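Print this page | E-mail this entry
Reading time: 3 minutes

Bench notebook, September, towel folding table

Sat down after lunch with a big mug of tea to get the equipment request into shape before Ariel Lumbao wants it. We have 1891 left in the small purchases line, which sounded lovely until I started writing prices next to things!

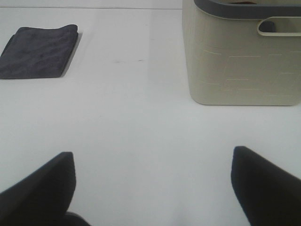 The finger pads come first on my list, and I'd like us to buy them as a proper set this time, spares included, so we stop borrowing from the Gilham bench (they've been very sweet about it). The black fingers we have open nice and wide, easily enough for a folded towel like the dark grey one, but I'd still like a softer pad to try on fuzzy cloth. Praltari quoted for 4 pairs and the price holds until the end of the month.

Wurnau can do the second wrist camera with a delivery time of 17 days. Buenaventura is a bit cheaper but couldn't give me a date, and I'm inclined to pay the difference and sleep better.
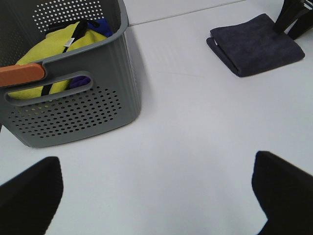
Filed under: Consumables and containers

Baskets and cloths are small money, but they do add up. I'd like another perforated basket like the grey one, and a few more bright things to go in it, as the yellow and the royal blue are so much easier to pick out when I'm labelling late in the day. Dark towels too, please, in the same size as now.

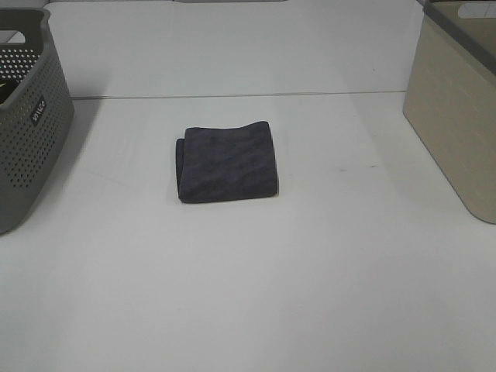
The table top itself I've put down as "next year, perhaps". A new one would eat almost a third of the money, and I'd rather see the camera arrive first. If Ariel disagrees I'm happy to be talked round, preferably over cake.

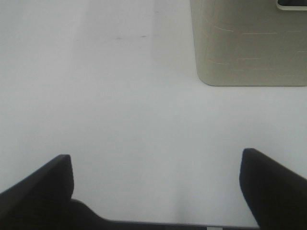 Beige bin, seen from the wrist, gripper open.

Still to do: ask Praltari whether the pads come with screws, check the camera cable length, and send the list to Ariel by four o'clock.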